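Subject: Re: [gripper-care] pads walking off the left jaw

Samran Jitpraphai wrote:
> Left pad has crept forward again after 30 plates. I've reglued it
> twice. Is it the glue, or is it me?

Bit of both, I'm afraid. The Luangrath kit did the same to me in February and I blamed the glue for 3 tubes' worth. My pads had gone on over the old residue, which holds beautifully until you ask it to hold something.

What I do now, with the tool off and the jaws open:

1. Peel both pads, even the one that's behaving. Scrape back to bare jaw, wipe, and leave it alone while you have a tea.

2. Nip up the screws on the linkage arms. Mine had 2 loose on one side, so the jaws met at a slant and pushed the pad along a little with every squeeze.

3. Refit the pads, then close on the near rim of a plate, nice and slowly. Both pads should touch together. I use the sun plate - the bunny one has a scalloped rim and will only confuse matters.

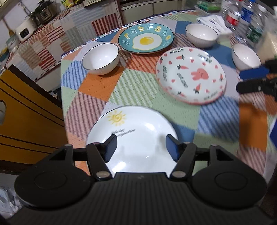
4. Write the cycle count in the log. Mine says 2,752, and the Poltberg pads are still where I put them.

If it creeps after that, shout and I'll post you my spare pair.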